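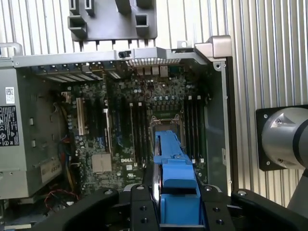
How long did the student teams need before their arm could handle parts inside a desktop case without stopping on a force fault? Most teams reached that point by the fourth lab session, after the approach height had been moved out of the student code and into the shared configuration file.

4.2 Workstation task

The second half of the course used a used desktop computer as the work object. Figure 3 shows the wrist camera view, with a blue plastic component held in the gripper over the motherboard of an open Dell chassis. The chassis lies on its side, so all target poses were defined in the plane of the board and the approach axis was taken as the board normal.

Eleven student teams took part. Each team received the same arm, the same gripper and a copy of the Tikeo control library, version 28, and was given 50 minutes of arm time per session. Planning and offline testing were done outside the lab. Khurram Baloch supervised all sessions and kept the fault log.

Three features of the work object affected the results. First, the memory slots stand in two banks on either side of the processor socket, which limits the directions in which the fingers can open near the center of the board. Second, loose cables run between the power supply and the motherboard. Teams that planned straight-line transfers at low height were required to add a waypoint above the power supply. Third, a held part hides some of the board from the wrist camera. In Figure 3 the processor socket is only partly visible past the top of the component. Teams therefore estimated the board pose before the grasp and did not update it during the final approach.

Gripper speed was limited to 15 mm/s within the case. Two teams asked for a higher limit — the request was refused, and both later reported that speed was not the main cost in their cycle.

The Cestemov scoring sheet, written for an earlier course at Mulemholm, was used with one change: a release above the board was scored as a partial result instead of a failure. Scores under the original rule are listed in the appendix.

Figure 3. Wrist camera view during the workstation task. Gripper fingers at bottom, holding the blue component; power supply at left.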